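Section 3. Your First Tidy-Up Run

I wrote this part after running the Lasano tidy-up routine on my own bench all through September, so it covers what I do, which is a bit slower than the quick-start card. If you're hoping to hand over the whole kitchen tonight — sorry, we aren't there yet! One bin of mixed stuff is a fair place to begin.

1. Clamp the bin to the table. Push on it with your hand. If it slides, clamp it again.

2. Put in a few things you'd find on any counter or in any junk drawer. Light stuff, please, and no glass.

3. Spread them out by hand. Piles come later (see Section 5), and piles are still where I lose most of my afternoon.

4. Open the Hesham panel, pick Single Item, and set the speed to 3.

Caution: keep your hands out of the bin once you've picked a speed. Yes, even to nudge one little thing.

5. Press Start and watch the first pick all the way through with a finger near Stop.

6. Write down every miss and what the item was. My notebook has 1,966 tries in it, and 288 of them were misses, mostly thin or slippery things.

Note: cups are harder than they look. One that's lying down can roll when a finger touches it, so I give cups their own run until the settings feel right.
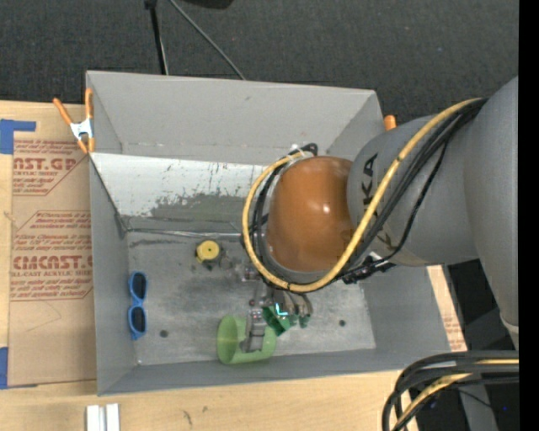 Piret Eglītis wrote back after trying these steps that she could clear the same bin by hand before the arm had settled on its first item, and she wanted to know why anyone would call that help with chores. Fair question! My answer is that I wouldn't, yet. I'd call it practice, and I'd still wash my own dishes.

7. When the run ends, press Park and wait for the arm to stop before you reach in.

8. Save the log under a name you'll recognize. Mine from the Pultdale bench is just called 206.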